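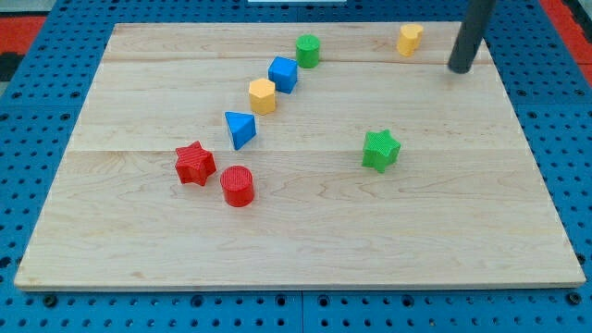
Page last changed: November, after the Week 4 lecture

Sorting and Naming: notes for Week 4
Evening course, Hemonwood Adult Learning Centre, Room 8

These are my own notes tidied up a bit, so they follow what I said on the night more or less, minus the part where the projector went off. If you missed the session, read these and then do the sheet at the end. If you were there, you can skip to the bit on shelf order, which I rushed.

Where we'd got to

Last time we talked about why people sort things at all. You gave me lots of good ones: spice racks, seed packets, the tin of buttons everybody's gran seems to have had. We ended on the idea that any way of sorting is an answer to a question somebody wants to ask later. If you file your bills by month, you can find November in a hurry, but you'll be there all evening if you want to know what you've paid the water company.

Keep hold of that, as the whole of this week hangs off it.

One feature at a time

Take a handful of children's blocks, red, blue, yellow and green, in different shapes. You can put them into piles by colour. You can put them into piles by shape. Both are perfectly sensible and they give you different piles! Neither one is hiding inside the blocks waiting to be found. You picked it.

The word I used for colour and shape was "feature", and the red, blue and so on are the "values" of that feature. Some books say "attribute" or "characteristic". The one I grew up on says "principle of division", which I find a mouthful. Use whichever you like in your homework as long as you stick to it.

Two rules that will keep you out of most trouble:

Use one feature at each step. If your piles are "red things", "blue things" and "round things", then you've got a problem the moment a red round thing turns up.

Have somewhere for everything to go. If there's no home for an item you'll end up with a box marked "other", and in my experience "other" grows until it's the biggest box in the house. (A small "other" is fine. I have one. I'm not a monster.)

Somebody asked whether you could break the first rule on purpose. Yes, and shops do it all day long. A supermarket has "bread", which is a kind of food, next to "free from", which is about what the food hasn't got in it, next to "reduced", which is about price and how late you came in. A free-from loaf at half price could be in any of the three. It works because people walk about and look. It works much less well in a filing cabinet.

Two features together

Once you're happy with one feature you can add a second. There are two ways to do it and I mixed them up on the board, sorry, so let me put it properly.

The tree. Sort by colour first, then sort each colour pile by shape. You get branches. The order matters a lot: if colour comes first, all your reds are together but your squares are scattered all over the place.

The grid. Colours across the top, shapes down the side, one cell for each pairing. Nothing comes first. You can read along a row or down a column. The price is that you'll have empty cells, often plenty of them, and with three features the thing won't go on paper any more.

Libraries mostly use trees, for the plain reason that a book can only stand in one spot. That's the bit I want you to think about before next time. A physical shelf forces you to choose what comes first, and whatever comes second gets split up. History of gardening: is it with history or is it with gardens? You can argue for ages (we did, until nearly half past 8) and you'll still have to put the book down somewhere.

The Katau catalogue

This was our worked case and the handout copy came out very faint, so I'll go over it again.

The Katau collection is a local collection of pamphlets: chapel programmes, seed lists, cricket fixtures, bus timetables, all sorts. There are 2000 items. When it was first put in order, everything was sorted by the village it came from, and there were 27 village headings. Within each village it went by year.

What's good about that? If you live in one of the villages and want to see everything about it, you're laughing. It's also very quick to add to, since the village is nearly always printed on the front.

What's bad? Try finding all the bus timetables. You've got to open every single box. And a timetable for a route that went through four villages had been put under whichever village was printed first, which makes a sort of sense but you'd never guess it from outside.

The second attempt went by type of pamphlet first and village second. It fixed the timetables and annoyed the local historians, who had been very fond of the old way. They wrote letters. I do have sympathy with them, for what it's worth. They'd had the same question for years and somebody had taken away the arrangement that answered it.

The final version left the boxes in type order and made a card index in village order. So the objects sit in one arrangement and the cards give you another. I think of it as having your cake in one room and a note about the cake in the other.

Shelf order (the rushed bit)

Sorting into groups and putting things in order are two different jobs. Groups tell you what belongs together. Order tells you what stands next to what. You can have lovely groups and then lay them out in a silly order.

The main kinds of order we listed:

By letter. Easy to look up, tells you nothing about the things themselves. Apples next to armour.

By number or date. Good when people come in knowing the number or the date, and hopeless when they don't.

By size. Looked down on, but it saves a surprising amount of shelf space. Plenty of old stores do it.

By closeness. Put like with like, so a reader who drifts along the shelf keeps finding things of interest. Lovely when done well and very hard to explain to the person who has to put the books back.

By use. What you reach for most goes at the front. My kitchen is like this and so is yours, I'd bet.

There's a snag with "by letter" that I promised to write down. Where do you put names with "The" at the front? What about St and Saint? Does a space come before a letter, so that "New Town" is ahead of "Newark", or do you ignore spaces? There are two traditions, usually called word by word and letter by letter. Pick one and write it on the inside of the lid.

A word about names

A group needs a name, and names cause more rows than groups do. I gave you the one about the Venov seed list, where "salad" meant anything eaten raw and so took in radishes and spring onions, while "roots" also claimed the radishes. The people who wrote the list knew exactly what they meant. Everyone else ordered twice.

So write a short note under each heading saying what goes in, what stays out and where to look for the stuff that stays out. It's called a scope note. One or two lines is plenty. For the Venov list I'd have put: "Salad: leaves eaten raw. For radishes see Roots." Done.

Watch out as well for headings that only make sense to you. I once found a folder of mine called "Sunday things" and I still don't know what I was up to.

Reading

Chapter 2 of the Krishnan booklet, which is the green one on the desk by the door. It's 20 pages and it's a fairly gentle read, although the section on notation can wait until we get to it properly. Please bring the booklets back when you've finished, we're running short.

Sheet for next week

Choose one drawer, shelf or box at home. A messy one is best.

Write down how it's sorted now, if it is. What's the first feature? Is there a second?

Write down two questions you often ask of that drawer ("where's the tape?" is a question, so is "have we got any batteries?").

Now re-sort it on paper so both questions are easy to answer. You don't have to move anything, though several people last year couldn't help themselves.

Give each group a name and a scope note.

Make a note of anything that wouldn't go anywhere. Bring that list with you in particular, as we'll start with it.

If you're stuck, catch me in the break. Tea is in the corridor again and the far door will be locked, so come in by the car park side.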